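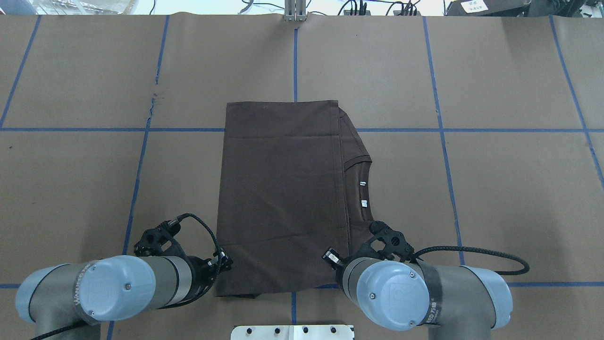
Brown t-shirt, folded.

3 January 2022

I promised myself I would sort out the wardrobe before the new term started, and for once I have very nearly done it! It all began in November, when my friend Felicja lent me her copy of a little book about owning fewer clothes, and I read it in one sitting with a pot of tea going cold next to me.

The idea is that you keep 75 things, socks and pants not included, and pass on the rest. I got stuck on jumpers straight away (I have the green one from our week in Nindport, which itches dreadfully, and I still couldn't part with it). T-shirts were easier. Anything I'd only wear for painting the shed went in the bag, and the good plain ones stayed.

Three bags have gone to the charity shop on Baran Street so far – the lady there was very kind about the state of my old raincoat. There's still the box on top of the wardrobe to go through, mostly scarves and a hat I bought for a wedding. I'll make a start on it after lunch tomorrow, if the rain keeps up.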